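How I Compare Two Grippers With a Bowl of Beans and a Cup
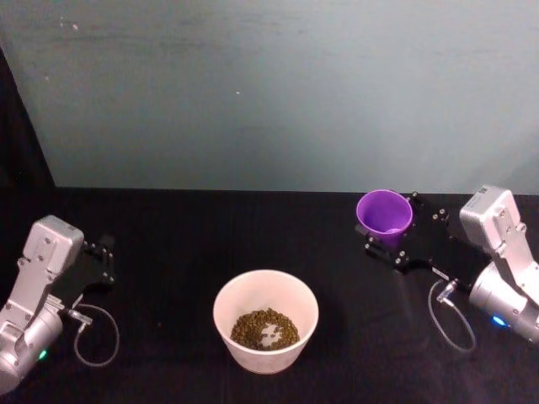

I get asked a lot how to tell if a gripper is any good before you bolt it onto a real job and find out the hard way. My answer for a couple of years now has been the scoop and pour test. You need a bowl, a cup, something small and dry to pour, and an afternoon when you don't mind sweeping. I'm going to go through it the way I do it at my own bench, with all the dumb mistakes I've made left in so you can skip them.

I picked up the basic idea from Frauke Mühlbauer, back when we were both fighting with the same batch of secondhand arms in Toledo. She used rice. Please don't use rice! I found grains in my keyboard all the way through February.

What you'll need

Two arms if you have them, one if you don't. With two you can put a different set of fingertips on each side and swap jobs between them, and that saves a lot of unbolting.

A light plastic cup with sloping sides. The slope matters more than you'd think, and I'll get to that.

A wide bowl that's a different color from the cup. It makes life so much easier when you're going back over the recordings.

Dried beans or something close to that size. Big enough to pick up off the floor, small enough to pour.

A dark cloth to cover the table. It kills the glare and keeps the beans from bouncing quite so far.

A kitchen scale.

For fingertips, I've been going back and forth between the Zotby pads, which are soft and a little sticky, and the Grirkano ones, which are stiffer with a ridged face. Both go on the same kind of two-finger gripper, so you're really only changing the part that touches the cup.

Setting up the table

Lay the cloth and pull it tight. Mine has creases in it from being folded up on a shelf, and I've never bothered to iron it, but do get rid of any real bumps. A cup sitting on a fold will lean, and then you'll blame the gripper for a bad pour that was the table's fault.

Put the bowl in the middle, nearer to you than the arms. Put the cup farther back and off to the side of whichever arm is going first. I start with the right arm holding the cup and the left one parked with its fingers empty. Keep the parked arm well clear of the bowl. You'd be amazed how far a wrist swings out when it rolls over to pour (I once swept an entire bowl onto my own shoes).

Now look at your cables. Mine make a loop by each wrist, and I leave that slack in on purpose so the wrist can turn. Before you run anything, turn the wrist by hand or jog it slowly through the whole pour and watch that loop the entire time. If it goes tight, stop and give it more. If it hangs so low that it drags across the bowl, tie it back a little.

Getting the grip right

Drive the open gripper in low, with one finger on each side of the cup, and close it slowly. What you're after is both fingers touching at close to the same moment. If one gets there first it shoves the cup sideways, and the camera over the table won't always show you. Get down at table height and look.

Here's where the sloped cup earns its keep. A straight-sided cup is easy and almost any fingertip will hold it. A cup that narrows toward the bottom wants to slide down out of the fingers as you squeeze, and that's exactly the kind of mean little problem that separates one pad from another. Start with the force low. Bring it up a step at a time until you can lift the cup without it slipping, then write down the number. Do the same with the other set of pads. I compare those two numbers before I do any pouring at all, and a lot of the time they've told me most of what I wanted to know.

The Zotby pads held my cup at a lower setting, no contest. The Grirkano pads needed more squeeze, and with a thin cup you can see the rim go oval when you overdo it. An oval rim pours off to one side, so watch for that.

Running the pours

1. Weigh out your beans and put them in the bowl. Write the weight down.

2. Scoop with the cup, or fill it by hand if your arm can't reach into the bowl cleanly. Filling by hand is fine! You're testing the grip, so don't get hung up on it.

3. Lift, move over the bowl, and tip slowly. I hold the tipped position for 2 seconds so the stragglers can fall out.

4. Bring the cup upright and set it back in its spot.

5. Do that 30 times with one set of fingertips, then change over and run the whole thing again.

6. Sweep up whatever landed on the cloth and weigh it.

Don't reset the beans between pours unless you have to. They'll pile up against the sides of the bowl and leave a thin patch in the middle, and that's good, it makes the scooping harder as you go and a bit more like real life.

A run takes me roughly 20 minutes if nothing goes wrong. Something usually goes wrong. If the cup drops, mark it down, put it back, and keep going. I used to throw out any run with a drop in it, until my friend Welington Portela asked me why I was deleting the only interesting part. Fair point.

Reading your results

I keep a plain notebook page for each set of pads with the force setting, drops, spilled weight, and a column for grumbling. The grumbling column is where the good stuff is. Mine says things like "slips when wrist is nearly upside down" and "cup comes back turned a little every time." That second one is a big deal if your cup ever gets a handle.

If you're choosing for handling light, thin stuff, I'd go with the softer pads and plan on cleaning them often, because dust from the beans gets all over them and the stickiness goes away. Wipe with a damp cloth, let them dry, carry on. For heavier things with flat sides I still like the ridged ones.

Next up I want to try the longer fingers from Clillis on the same cup. I'll add the numbers to this page once I've got a full set for both arms.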